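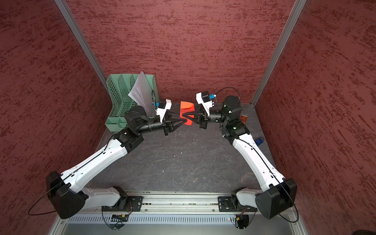
4. Loading paper and setting the feed tray

This section is for the Avudach desktop printer with the lower tray. If you have the model with rear feed only, please go to section 5.

4.1 Before you start

Leave the paper in the room with the printer overnight if it came from a cold store or car. Paper that is colder than the room takes moisture and the sheets stick together. Keep the rest of the pack closed and lying flat.

The tray accepts plain, recycled and colored paper. Photo paper goes only in the rear slot, one sheet at a time.

CAUTION: Do not pull out the tray while the green light is blinking. The sheet inside can tear, and small pieces are difficult to remove from the rollers.

4.2 Loading the tray

1. Press the Pause button and wait until the green light stays on.

2. Pull the tray toward you until it stops. Lift the front a little and take it out completely.

3. Squeeze the blue side guide and move it outward. Do the same with the end guide.

4. Take a stack of paper and bend it gently, first one way and then the other. Let air come between the sheets.

5. Tap the stack on a flat table so all edges are even.

6. Put the stack in the tray with the printing side down. The stack must stay under the line marked on the side guide.

7. Move both guides until they touch the paper. Do not press them – a bent stack feeds crooked.

8. Push the tray back in until you hear a click. Press Pause again.

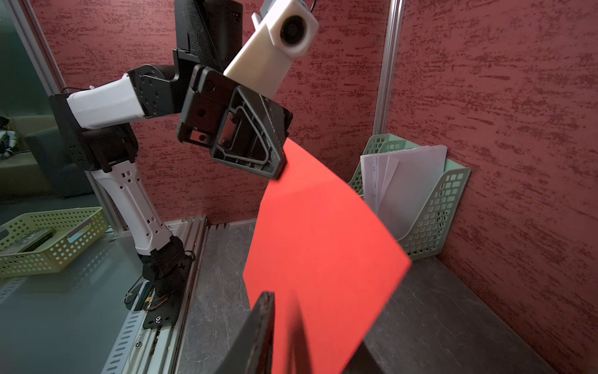

NOTE: Colored paper often has more dust than white paper. After one pack of it, clean the feed roller as described in 4.4.

4.3 Setting the paper type

1. Open Menu, then Tray, then Paper Type.

2. Choose Plain, Colored or Heavy. The printer goes slower with Heavy.

3. Press OK. The display shows the new type for a few seconds and then goes back to the start screen.

If the display shows code 37, the size in the menu is different from the position of the end guide. Check both and press OK. Code 476 means the tray is not fully closed.

4.4 Cleaning the feed roller

1. Switch off the printer and unplug it.

2. Take out the tray and find the gray rubber roller above the opening.

3. Wipe the roller with a soft cloth, a little damp with water. Turn it by hand and wipe all sides.

4. Let it dry fully before you put back the tray.

CAUTION: Do not use alcohol or window cleaner. They make the rubber hard.

Replacement rollers are sold in a set of two, part number 2896. The small roller goes on the left side – it has a white ring.

For questions about this section, write to Sunee Yimyam at the Grurkport service desk and give the serial number from the back of the printer.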